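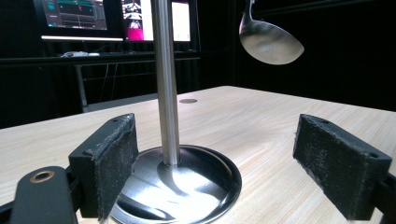
Polished metal stand on the light wood table.

**Ticket 644 – label printer drops off network, shop back office**
Opened by: Su-chen Tu
Assigned: Kwok-wai Chow
Opened: 5/4/20
Priority: high (delivery due, nothing can go on the shelves without a price)

**Problem**
Label printer goes offline after a few labels. Till PC says "printer not available". Turn it off and on, comes back, prints a few more, gone again. Same model as the one upstairs, upstairs one is fine. Started after the Flodier router went in. Was working all through January and since.

**Tried before ringing**
- off and on, lots
- new roll
- different socket
- took it out of the printer list and put it back in. Now shows up twice, one greyed out

**KC, first look**
Remoted in to till PC. Two entries for same printer, deleted the grey one. Other one pointing at old address, router has handed it a new one. Changed it to match. Test label OK. Left it with Su-chen to run the Jansen batch, 600 labels.

**ST**
Got to 37 then stopped. Same message. Jansen boxes are all over the floor so would be good to get this sorted today pls 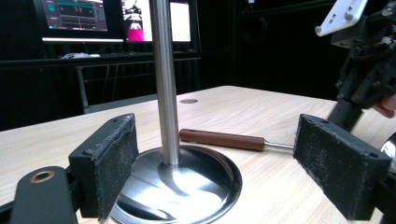 Stand, stainless steel. Round dished base.

**KC**
OK. Address has moved again, so it's not holding on to it. Router is set to hand out short leases, no idea why, must be how it ships. Options:

1. Fix the address on the printer itself. Menu on that model is horrible, four buttons and a tiny screen
2. Reserve it on the router. Prefer this

Need the router admin password. Su-chen says it's on a card in the drawer. Card in drawer is for the old router. Trying the sticker on the bottom.

**ST**
Sticker one doesn't work either. Have asked Tena to look in the handover email.

**KC**
Got it, thanks Tena. Logged in. Reserved an address for the printer, restarted router (till was off for a bit, sorry, should of warned you). Printer came back on the right one. Power saving was also on and set to 7 minutes – switched that off too while I was there.

Pls run the rest of the Jansen batch, then leave it sitting idle over lunch and print one more.

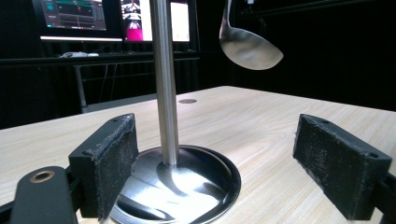
Same table. Thin upright rod, mirror-like base plate.

**ST**
Rest of Jansen done, no stops. One after lunch also fine. Barcode is a bit close to the left edge on the small labels, scans ok though. Is that the same thing?

**KC**
No, seperate. Template margin. Check the Himunard template, the narrow one, left margin probably got reset when you re-added the printer. Put it back to whatever upstairs has. If it won't save, log out of the label program first, it keeps the file locked.

**ST**
Had to log out yes. Saved now. Looks right.

**Still to do**
- [x] reserve printer address
- [x] power saving off
- [x] Himunard margin
- [ ] reserve upstairs printer as well, before it does the same
- [ ] bin the old router card, write a new one
- [ ] ask Flodier what the lease time is meant to be

Status: fixed, leaving open until upstairs is done – KC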